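I bought the Zallura prompt deck in June, after four months of writing nothing but grocery lists and one stiff letter to my landlord. It's a box of 100 cards for people who write very short fiction, each with a first line on one side and what the makers call a "turn" on the other. You draw a card, you write to the limit, you stop. Those are all the rules, and they take up a surprisingly thick booklet.

## The cards

First lines are a hard thing to sell. Too plain and you could have thought of it in the shower, too fancy and the story is over before you get to it. Zallura mostly lands in the middle. "The ferry to Citunwood had stopped taking dogs" got me two full drafts and a decent ending. "My sister kept the receipt" got me a story I've now sent out twice. On the other hand, there are a good dozen that begin with somebody waking up, and one that reads, in full, "Rain again." I gave that one a fair try. It did rain, again, and then I went to bed.
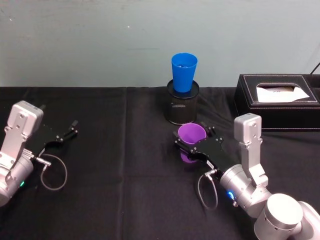 The turns are better than the lines. A turn is an instruction you flip to when you're halfway through: swap the narrator, skip ten years, let the quiet person talk. I resisted these for the first week out of pure vanity. Then I obeyed one (take away whatever the main character is holding) and it rescued a piece about a wedding cake that had been going nowhere at great length.

My one real complaint is the tone of the poetry cards, which are mixed in with the rest and marked by a small leaf. They want you to be wistful. I drew "Write to the last leaf as if it could hear you" and felt my whole body try to leave the room. If you write haiku for fun, the older Yammine set is kinder and doesn't assume you own a shawl.

## Using it with other people

I run a small writing swap with Kristof De Bruijn and Barnabás Fodor, and we used the deck for our June round. Same card for all three of us, a 3,000-character ceiling, trade by email at nine in the evening. The card was "He had been told to count the spoons."

Kristof wrote a ghost story. Barnabás wrote a divorce. I wrote something I believed was a comedy, and both of them sent back notes saying how sad it was, so I've decided to be a serious writer now. The ceiling did more for us than the line did, I think. Barnabás came in at exactly 3,000, counting the title, and has mentioned it since.

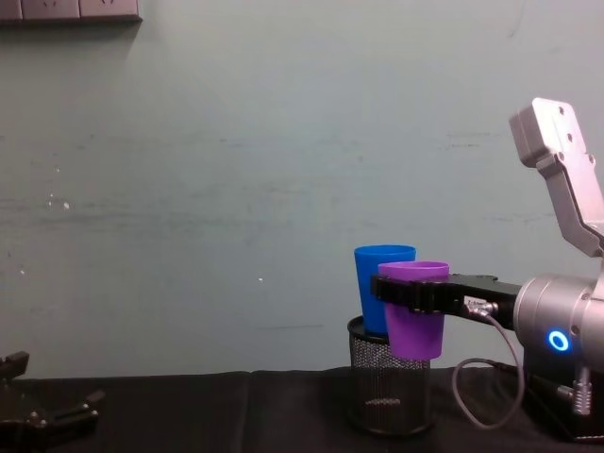
*Black mesh holder on the black cloth, against the wall.*

## Compared with Caltik

Caltik is the app everybody recommends, and it does have more prompts than any box could hold. It also has a streak counter, a badge for adverbs avoided, and a cheerful nudge at 7 a.m. that made me want to take up pottery. The deck doesn't know whether I've written today. I like that in a product.

The cards do scuff at the corners, and the lid of the box is a tight fit – I've taken to leaving it off. There's no index either, so if you want the spoon card again, you'll be going through the lot.

## Verdict

Four stars out of five. I'd have gone higher without the leaf cards, which I've pulled out and put in a drawer. Buy it if you already write short and have gotten stuck. If you're working on a novel, it'll only give you reasons to stop, and you probably have plenty of those.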